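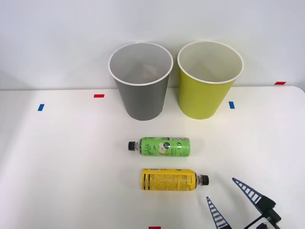

I have been trying to find out where our rubbish goes since October, and I am not much further on than when I started. The leaflet that came through the door in Pelivberg said that from now on we would be sorting our waste at home "for a cleaner tomorrow". It had a drawing of a leaf on it. Leaves make me suspicious, I'm afraid. In my experience the more leaves there are on a leaflet, the fewer numbers.

There was one number on this one. It said that 35 per cent of household waste in the town would be "recovered" under the new contract with Promora. I rang up to ask what recovered meant. The woman who answered was perfectly nice and told me it meant recycled. I asked whether that included anything that was burned for heat, and she went away for a while and came back to say that yes, it might. So recovered means recycled, unless it means burned. I wrote that down on the back of the leaflet, over the leaf.

I should say that I do sort my rubbish. I rinse the tins and flatten the boxes, and I have stood at the sink washing out a yoghurt pot with water I paid to heat, wondering whether anyone has ever done the sums on that. My complaint is with being told how well it is all going by the same people who get paid for it. 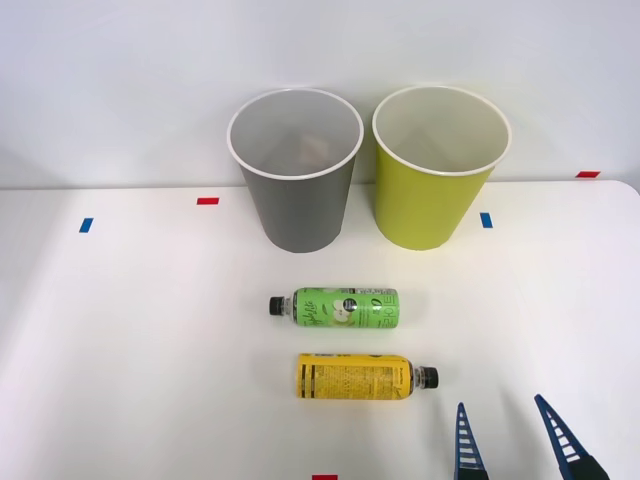
Take drinks bottles. You would think this was the easy part. The bottle is one kind of plastic, the cap is another, and the label might be a third, with glue in between. For years we were told to take the caps off. Then we were told to leave them on. The leaflet says caps on, but the poster at the tip, which has the same logo in the corner, says caps off. I pointed this out to a man in the little cabin there and he said the poster was old. I asked when the new one was coming and he said he thought that was the new one.

My sister, who lives over in Simel, has to put her bottles in with the tins. Mine have to go in with the cardboard. Her council says mixing plastic and paper spoils the paper, and ours says it makes no difference. They can't both be right, can they? I suppose they could both be right if the machines at the other end are different, but then I'd like somebody to say so. I sent that question in by email and got a reply thanking me for my interest in the environment.

Paper cups are worse. Most of them have a thin lining to keep the drink in, and the lining is what stops them going in with the newspapers. Some places take them and most don't. The bakery near me switched to a new sort called Simiyu, which has "returns to nature" printed round the bottom in tiny letters. I asked how long the returning took. They had no idea, which is fair enough, they sell buns. But I put one in my own compost heap in the spring, under the potato peelings, and when I turned the heap over last month there it was, a bit softer, still perfectly able to tell me that it was returning to nature. One cup in one heap proves very little, I know. My heap is a cold and lazy one. I expect it would do better in some great hot industrial heap, and I would take mine to one if Pelivberg had one. I've asked. It hasn't. 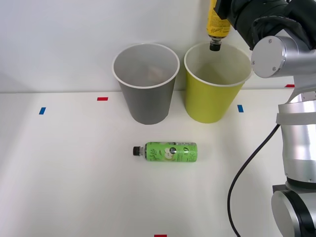

Then there is the business of the wrong thing in the wrong bin. According to the leaflet, a single greasy pizza box can "contaminate" a whole load. I have heard the same said of a nappy, a half-full bottle and a garden hose. If one box can really ruin a lorry's worth, then with some 3000 households on our round the whole thing must be ruined every time it goes out, because I have met my neighbours. And if it can't, why say it? I think it gets said so that when the figures come out badly there is somebody to blame, and that somebody is us.

Did anyone try asking for less of the stuff in the first place? My shopping last time had seven things in it wrapped in plastic that used to come loose, cucumbers included. I can't choose an unwrapped cucumber if there isn't one. I can only take the wrapper home and stand over the bins with it, trying to remember which poster was the new one. 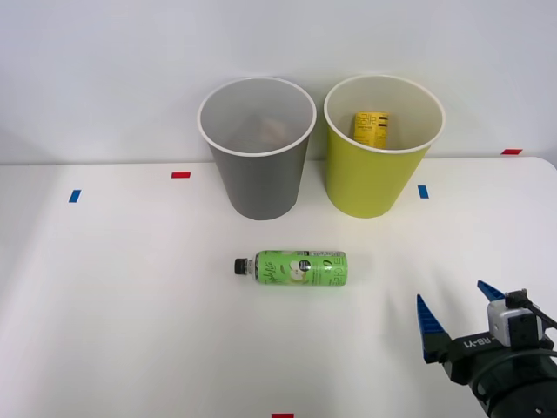
Posted by Decha Meesuk in Grumbles, Home

A few of you have told me I'm being unfair, and that a bad scheme is better than none. Perhaps. Glass seems to work, and so do tins, as far as I can tell, and I'd be sorry to see either of those stop. I'd just like to know which parts work and which are there to make us feel useful. Promora must weigh what comes in and what goes out again. Two columns on one sheet of paper would do me.

I've written again to ask for that and been given a reference number. If anybody reading this has had a proper answer out of them, particularly about the bottle caps, please put it in the comments, with the name of the department if you can remember it.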